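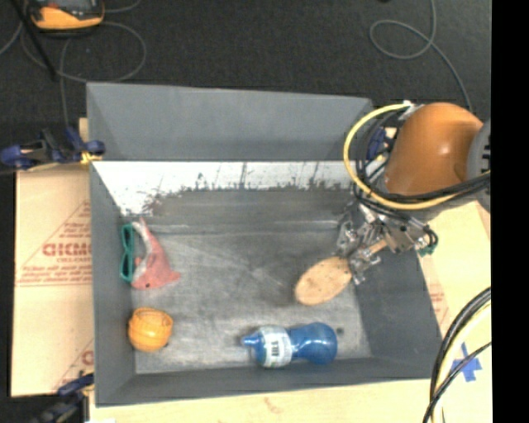
How slow should the arm run when someone has to reach into the bin?
It shouldn't be running. Stop it, hold position, wait for the person to call clear, then reach.

4 replies

dtovar
That's the book answer and I get it. But we reset the bin 54 times a shift. Full stop plus re-arm every time eats the whole afternoon. We do reduced speed, 300 mm/s cap, one person on the pendant. Been fine

Efua_A
"Been fine" isn't a rule. Who wrote down 300? At Umuddale it was on a sticky note and then someone changed the config and the note stayed up.
Ours now, short version —
hands in = arm stopped, pendant holder says so out loud
anything still in the gripper gets put down first, brush, bottle, whatever
clamps checked at start of shift and after any bump
cables off the floor side of the table

filippos_k
Disagree on putting it down first. If it's mid grasp and you open the fingers you can drop the thing on somebodys hand. Leave it held, stop the arm, reach around. Also opening it ruins the episode

Efua_A
Nobody's hand is in there yet, thats the point of first. Episode's ruined anyway if you have to go in. Log it and move on.

dtovar
ok the config thing got me. Just looked and ours says 515, not 300. No idea since when. Changing it back now and going full stop till I find out who touched it

senyo
Put the speed cap in the start checklist, read off the controller and not off paper. Same line as the clamps. Do you guys re-check after lunch too or only in the morning? We only do mornign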